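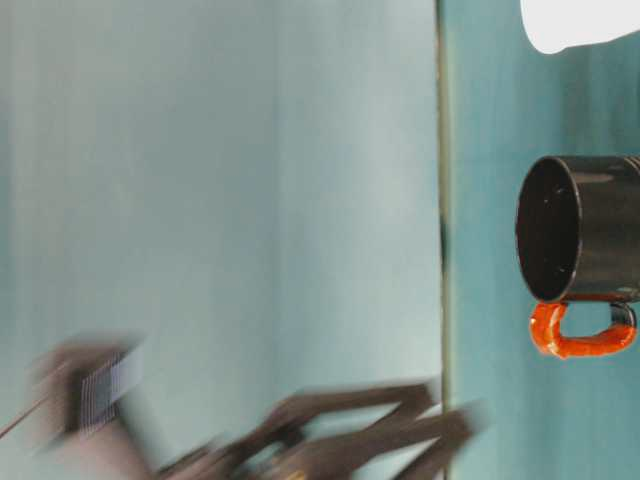 Kitchen and crockery helper wanted, part time, April start

Treria Studios, top floor, Phelan Yard

Quick one as we need to get this up before the end of the day. We're looking for someone to take over the shared kitchen at Treria. Mugs, mostly. Also plates, the fridge, the drawers, the tea order, but if you ask any tenant what the job is they'll say mugs.

Background. Treria is a building of small studios - potters, two print shops, a bookbinder, a couple of software people, a woman who repairs accordions. 19 studios, one kitchen. Everybody brings their own cup in and then it goes wandering. A black mug with an orange handle is easy to get back to the right desk. Plain white ones, not so much. We'd like a person who learns whose is whose and doesn't mind carrying a tray up and down a corridor.

What you'd be doing

Mornings: empty the dishwasher, wipe down counters and tables, put cups back on the right shelf. Each studio has a shelf with a label. Some of the labels need redoing, your handwriting is fine.

Walk round at 11 and collect strays. Knock first. Unit 15 has kilns and you have to wait till someone lets you in.

Check handles. Anything chipped or wobbly comes out of use and goes in the box under the sink with a note. Please don't glue anything, we had a bad time with glue.

Potters' pieces get washed by hand, never in the machine. There's a list on the inside of the cupboard door. It is long. Soft sponge only on the glossy dark glazes as they show every scratch.

Milk, tea, coffee, dish soap. You place the order with Iselen once a week, the login is on the clipboard.

Fridge clear-out before each weekend. Be firm.

Open studio evenings (four a year) - set out cups for visitors, clear after. Paid extra, see below.

Hours and pay

15 hours a week, mornings. Start 8.30 but there is some give on that, talk to us. Pay is $900 a month, and open studio evenings are paid on top at the same hourly rate. Paid vacation. Lunch is your own but help yourself to the tea and coffee obviously. Three month trial then we sit down and see how everyone feels.

You

Tidy. On your feet most of the shift so comfortable with that, and with carrying a loaded tray. There is an elevator but it's the freight one and it's slow.

Good memory for objects. This matters more than kitchen experience to be frank. If you've worked in a cafe, a prop store, a school kitchen, a museum shop, any of that, tell us.

Ok with people. Some tenants want a chat and some have headphones on all day and want the cup placed down quietly.

No certificates needed. We'll pay for the food hygeine one if you don't have it, takes an afternoon.

Not needed: a resume. Send one if you've got it handy but a few lines in an email will do.

How to apply

Email Anas Moussa at the Treria front desk, put KITCHEN in the subject line, or drop a note in mailbox 609 in the lobby. Tell us:

- what you've done before, short
- which mornings you can't do, if any
- a cup or mug you've had a long time and why you kept it. A couple of sentences. Eifion reads these and he does take them seriously

Applications close end of January 2022. We'll invite people in for an hour, paid, to do a round with Eifion Lloyd, who has done the job for years and is moving over to run the Trorer workshop downstairs. He'll be in the building so you can ask him things after you start. He knows every shelf.

Questions about access - the kitchen itself is step free, top floor is reached by the freight elevator, and there's an accesible bathroom on the same corridor. Counters are standard height, one lower section by the window. If you need something set up differently tell Anas and we'll look at it before you come in.

If you've applied before for the front desk job, please do apply again for this one, we didn't keep the old emails.

Bring an apron to the paid hour if you have one. We've got spares but they're huge.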